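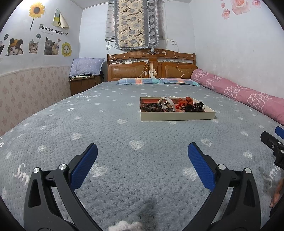
3.2 Building the hand tool and picking the first task

I built most of this at home, with weekends at the shared workshop in Finham whenever I needed a drill press. The first version of the Plidum grip (our name for it, sorry) weighed far too much, and my wrist gave up before the battery did. Colette Renaud talked me into shorter linkages and a lighter handle, and after that I could work for 27 minutes at a stretch without grumbling – a big step up from 16!

The pads took the longest. Smooth ones let hair clips squirt out sideways, which was funny the first few times. I tried 29 pad samples in all, cut from whatever Isaksson had in the offcut bin, and the ones with a raised texture won easily.

For the task itself I wanted small, tangly, annoying things on a soft surface, so we went with sorting hair accessories out of a shallow box on a bed (Figure 4). Soft bedding moves when you press on it, and the box moves with it. A hard bench would have flattered our numbers.
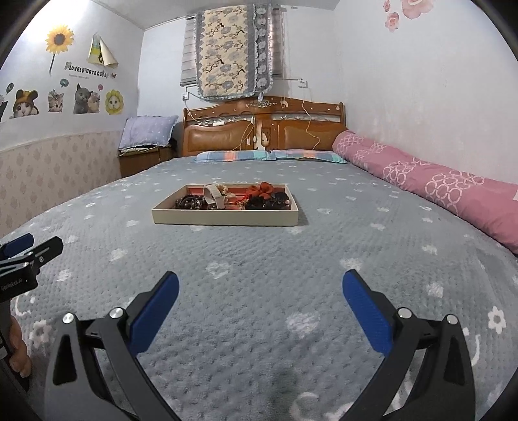
Figure 4. The sorting task: a box of hair accessories on the bedspread, with the gripper fingers spread wide.

We logged 300 picks with the Flivik software, most of them on one very long Sunday. Scrunchies were easy. Hair ties were awful – you grab one and three more come along for the ride, and then you have to decide if that counts as a pick. Colette said no and I said yes, so we scored it both ways and report the stricter score in Section 4.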